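**Buying a robot hand on a fruit packer's budget: a thread**

1/ It's budget season at Gingate again. We pack mixed fruit boxes for offices, and this year I've been allowed to put "robot" on the spreadsheet without anyone laughing until row 10.

2/ The wish: one arm and one hand for the mixed line, where every piece of fruit is a different shape and all of them bruise. The single-variety line can stay as it is. It has a chute. The chute has never asked for a service contract.

3/ Two quotes so far. Kakance want to sell us an arm with a full set of fingers. Pundura want to sell us an arm with a suction cup and a very confident brochure. The brochure features a great many cardboard boxes and no fruit.

4/ Suction is cheaper by a distance I find upsetting. It also has to get a seal on whatever it meets, and I've asked Pundura twice now how it feels about persimmons. They've replied with a link to the brochure.

5/ So, fingers. This is the job we'd be paying for, more or less: odd fruit, plain bin, one piece at a time. 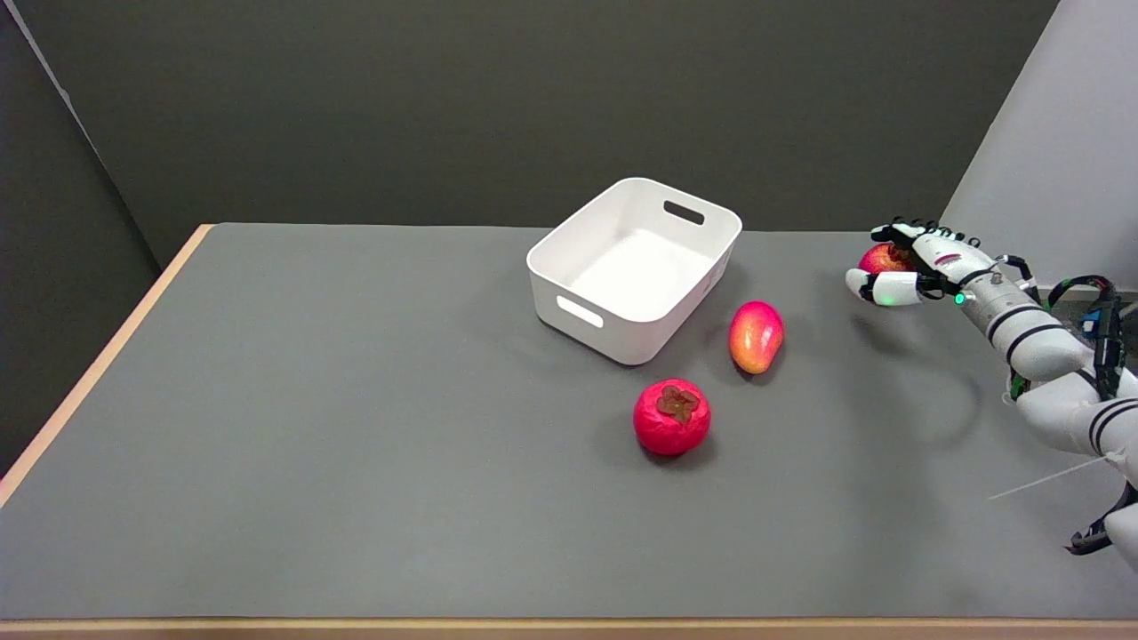
*Apple in hand. Mango and persimmon still on the table.*

6/ Note what a quote calls "the system" and then note what it leaves out. Ours left out the table, the bins, the guarding, the spare fingers and the training. The arm was in there, to be fair to them.

7/ Spare fingers deserve their own line. I had 3 down, for the whole year. Bashir (the integrator, who charge by the day and are worth it on most of them) asked whether that was a typing error.

8/ Cables too. If the wiring runs along the outside of the arm, budget for replacing it and for the afternoon you lose while somebody does. I put this under "consumables", where it sits next to the tape and the hairnets.

9/ Then the bins. I'd assumed we'd keep ours. Bashir would like every bin identical, in the same spot, every time. We own 509 bins, bought over many years by people with strong and differing opinions.

10/ Someone in February suggested we just buy a cheaper arm and "see how it goes". I've worked here long enough to know how it goes. It goes in the store room, behind the label printer we also saw how it went with.

11/ What I've asked for instead: a paid trial, our fruit, our bins, our lighting, one ordinary week. Kakance said yes with a fee. Pundura said they'd come back to me. The fee is now a line on the budget and I've become quite protective of it.

12/ Things I want written down before we sign: who pays for bruised stock during the trial, how long a replacement hand takes to arrive, and what happens to the price if we only want the one arm. The answer to the last is "it goes up", but I'd like to see it in ink.

13/ Current state of the spreadsheet: 53 lines, of which the robot is one. Finance have asked if we could lose the other 52. I've sent them the quote for the chute.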